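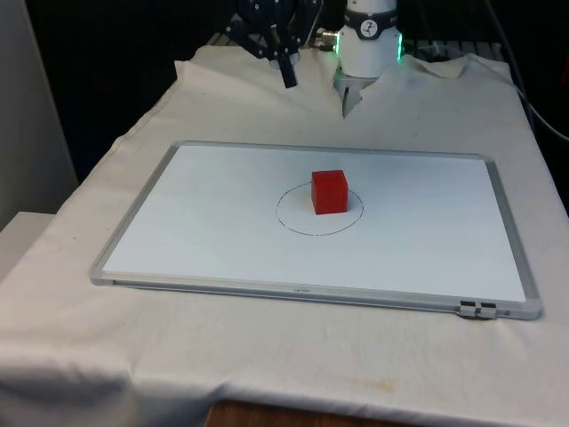 Thịnh Văn 留言问:标定做完了,手眼误差也看着正常,为什么规划器还是老报“目标不可达”,换个姿态又好了?是 Droltorico 的问题还是我配置写错了。

先答这个,问的人最多。八成是配置。Droltorico 默认只试一个抓取朝向,那个朝向解不出逆解就直接报不可达,不会自己换。把 grasp_yaw_samples 改大,方块类目标绕竖直轴转90度是等价的,别浪费。改完还报,去看碰撞体,下一条。

碰撞体怎么设?
桌面单独建一个盒子,上表面比实测高一点点。别把点云直接丢进去当障碍物,布面、软垫这类东西点云会抖,规划一会儿成功一会儿失败,很难查。末端工具的碰撞模型要带手指张开状态,很多人只导了闭合的。

感知节点多久出一次位姿?
默认30 Hz。跟不上就降,别硬撑。时间戳一定用采集时刻,不要用发布时刻,差的那点延时在运动中会变成位置偏差。

颜色分割老是漏,怎么办
先关自动白平衡,再关自动曝光。红色在HSV里跨0度,要写两段区间,只写一段会丢掉一半。这个每个月都有人问。。反光强的面可以放宽饱和度下限,亮度别动太多。

区域判定:物体“在圈里”怎么算?
两种模式。center 模式看物体底面中心投影,full 模式要求底面轮廓全部落在区域内。默认 center。手画的线不用很圆,程序按轮廓拟合椭圆再反投影到平面,断一小截没关系,断太多会拟合失败,日志里是 E113。
注意是底面不是顶面!相机斜着看,用顶面中心会整体偏,方块越高偏得越多。

E113 以外还会见到哪些?
E1000:控制器没连上,查网线、查端口。默认端口3313,防火墙记得放行。
其它编号看 Rendodier 的文档,这里不抄了,抄了也会过期。

端口能改吗
能。两边一起改,只改一边就是上面的 E1000。

Vanel 接口和老的 Tô 接口有什么区别?
Tô 是阻塞的,发一条等一条。Vanel 是流式,轨迹可以边跑边替换。新项目直接用 Vanel。Tô 从八月起只修bug,不加功能。老脚本暂时还能跑,迁移主要是把 move_wait 换掉,回调里不要再做规划,会卡住控制线程。

轨迹替换时手臂顿一下,正常吗?
不正常。多半是新轨迹的起点取了当前实测位置,应该取替换时刻的指令位置,速度加速度也一起带上。还顿就把前瞻时间加长一点。

仿真里好好的,上真机就抓偏?
按顺序查:
工具坐标系(TCP)长度写对没有
标定文件是不是加载了旧的,启动日志会打印路径
相机动过没有,动过就重标,别想着手调
内参的分辨率和实际出图分辨率一不一致,这个坑最深
都对的话再来提问,附日志。

提问要附什么?
版本号、配置文件、完整日志、能复现的录包。只发一句“不动了”没法看。录包太大就截出错前后那一段,话题别删,尤其 tf。

能不能不标定,直接用末端相机闭环?
可以,视觉伺服模块支持,但初始位姿还是要个粗值,不然目标不在视野里它就原地等。增益从小往大调,一上来就用大的会来回晃。晃了先停程序,再改参数,不要边跑边改(在线改参有延迟,界面显示的不一定是己经生效的值)。

能离线规划吗?
能,planner 单独起就行,不需要控制器。结果存成文件,上机前会再检查一遍起点,起点和当前关节角对不上就拒绝执行。阈值可调,不建议调大。

更新于 2024-11-18。标定板的尺寸设置那条还没写完,先看安装说明里的。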